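Notebook, bench 2, manipulation corner
Sep 15, 2022
Present: me (Hilkka Eskola), Martti Lindqvist in the morning, Sơn Lã after lunch

Purpose of the day: decide whether the single rounded finger stays on the arm for the block pushing work or whether we go back to the Plustholm two-jaw. We have been putting this off all summer. Both tools are in good shape, both have current calibration files, so there is no excuse for not running them side by side.

Setup first. Board bolted down to the perforated table, same position as last week. Martti checked it for rock by leaning on the corners and it didn't move. Wiped it with a dry cloth only. Last time somebody used the alcohol spray and the blocks slid differently for an hour afterward, and we lost a morning wondering about the controller.

Arm warmed up with the slow joint routine, 40 minutes. I used to skip this. The wrist joint reads slightly off when cold and it shows up as the tip dipping at the far end of a long sweep.

Marker check: camera finds the tag on the table without trouble. Had to close the blind on the yard side at first because the sun was coming straight in and the corner detections were jittering. With the blind down it was steady. I wrote the offset in the shared sheet, column G. Please don't sort that sheet by date again, the formulas point to fixed rows.

Two-jaw runs, morning

Started with the two-jaw closed, used as a pusher. The idea came from Aarne Kemppainen, who thought we could avoid tool changes altogether if the closed jaws worked well enough for pushing. They work, up to a point. Straight pushes toward the far edge are fine when the jaws sit square to the cube. As soon as the approach is at an angle, the corner of one jaw makes contact first and the block turns before it travels. With the cube you can plan for that. With the star you can't, at least I can't, because the jaw corner goes into the notch between two points and then drags the block sideways on the way out.

Tried rotating the wrist to keep the flat face square to the push direction. Better contact, but the planner now has to spend time on wrist turns, and on two of the longer moves it ran into the joint limit and unwound the whole wrist halfway through. Martti hit pause on the second one. Nothing touched, but the cable was tighter than I like.

Height: with the jaws at the height we use for grasping, the lower lip scraped the board. Raised it by 3 mm and the scraping stopped. Left it there for the rest of the morning.

Things the two-jaw does better, so they are written down somewhere:
- picks up a block that has tipped over, so no one has to walk in and reset it
- can clear the board at the end of a run
- the force reading is cleaner, the mount is stiffer

Swap to the finger

Tool change took longer than it should have. One of the wrist screws had threadlocker on it, which isn't on the procedure. If you add threadlocker, write it on the tag. Torqued to the usual value and ran the tool calibration again from scratch. Residual was fine on the first try.

Loaded the Laitinen controller profile with the softer stiffness setting in the vertical axis. The default one is too hard for the finger. If the tip comes down a hair too low it digs in and the arm faults out, where the soft profile lets it ride.

After lunch Sơn laid out the task for the comparison. We wanted one layout that has everything in it: round things, flat faces, notches, and blocks close enough together that pushing one risks pushing its neighbor. He went with a T, a row of four across the far side and four more down the middle toward the operator. The spacing in the row isn't even, and I left it that way. A real target layout after a run never comes out even, and I would sooner test against that than against something measured with a ruler.

The pair that matters most is the blue triangle and the yellow heart at the foot of the T. They are in contact, so any push on the triangle is also a push on the heart. The two-jaw would have to come at them from one side only.
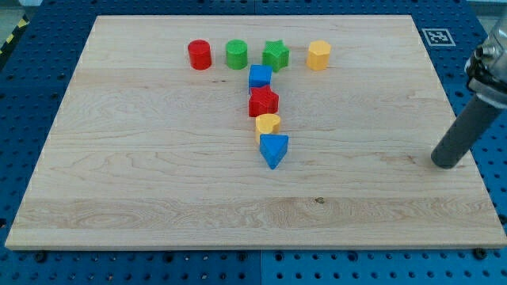
Oskari Lindqvist wrote in the margin of the shared copy that he would not score touching blocks at all, since at Puvunside they threw those cases out and got numbers they could compare from week to week. He also asked whether the finger's tip radius had been measured again after the November repair, or whether we were still using the drawing value.

Fair on the second point. We were using the drawing value. I measured it with the calipers while Sơn was resetting and changed the tool file. The difference is small but it goes directly into where the controller thinks contact happens, so all the finger runs below use the new number. On the first point I don't agree. If we drop the touching cases we drop the reason for the comparison. I'll score them separately and he can ignore that column.

Finger runs, afternoon

Total for the afternoon was 37 pushes, single commands, each one typed in as "push the X toward the Y" by whichever of us was not holding the stop. Notes by block type.

Cube: no surprises. A push through the middle of a face goes straight. Off-center it turns, same as with the jaws, but the turn is predictable since contact is always at one point and always the same radius.

Cylinders: the weak spot for the finger. Round on round. If the line of push is even slightly off center the cylinder walks around the tip and ends up to one side. The jaws, being flat, were more forgiving here. Sơn's fix was to make the pushes short and re-aim after each. It works but it's slow. The policy version will probably learn to do this by itself, the scripted version has to be told.

Stars: clearly better with the finger. The tip sits down in the notch between two points and stays there, and you can steer with it. I was pleased with this. The red star went where it was told more often than anything else on the board.

Heart: pushing into the dip between the lobes is stable, pushing at the point end is hopeless. Same as you would guess.

Triangle: fine on the flat side. On a point it spins.

Yellow octagon: behaves like a cylinder that occasionally remembers it has sides. I don't have a better description. The camera also takes it for a cylinder at certain angles, which is a labeling problem and nothing to do with the tool. Sơn has it on his list.

Touching pair: the finger can separate the two by going in along the line where they meet, slowly. It did not manage it every time. When it failed, both blocks moved off together and the T lost its foot. With the jaws I didn't get a single clean separation in the morning, though the morning layout was different and I should repeat it with the T before claiming anything.

Visibility: the finger is dark gray against the pale board, so the segmentation picks it out easily. It also hides much less of the board than the jaws do. With the two-jaw the overhead view lost small blocks completely when the arm came across from the right. I had not thought of this as a gripper question before today but for the vision side it may be the main one.

Controller notes

Soft profile has a lag on reversal. If the command goes from pushing left to pushing right quickly, the tip trails behind and then catches up with a small jump. Not enough to lose a block but you can see it in the trace. Tried the in-between setting and the jump went away, at the cost of one fault when the tip came down on top of the cube. I think in-between is right as long as the approach height is respected. Martti prefers soft. To be settled when he is back from Gutow.

Also: the stop button cable is too short to reach the chair. Both of us ended up standing all afternoon.

Where this leaves us

Finger stays on for the pushing work. Two-jaw goes back in its case with a note on the lid about the raised height. Aarne will not like this because it means tool changes when we do the sorting task, but those are weeks apart and a tool change is half an hour once the threadlocker is gone.

To do:
- repeat the two-jaw on the T layout, same starting positions, in-between profile (me)
- octagon and cylinder labels, pull the confused frames out of today's logs (Sơn)
- short-push behavior for cylinders, write it as an option and leave the default alone (Sơn)
- joint limit unwinding, ask Laitinen whether the planner can be told to refuse those paths (Martti)
- longer stop cable
- put the measured tip radius on the tool tag and in the drawing

Logs are in the usual folder under bench 2. The first three finger runs have the old tip radius in the header. I marked them but didn't delete them.

Blind back up, arm parked, air off. Board left bolted down for tomorrow, blocks in the tray.

H.E.

Bench notebooks, manipulation group | Questions: ask at bench 2 | Internal copy, do not redistribute | Back to top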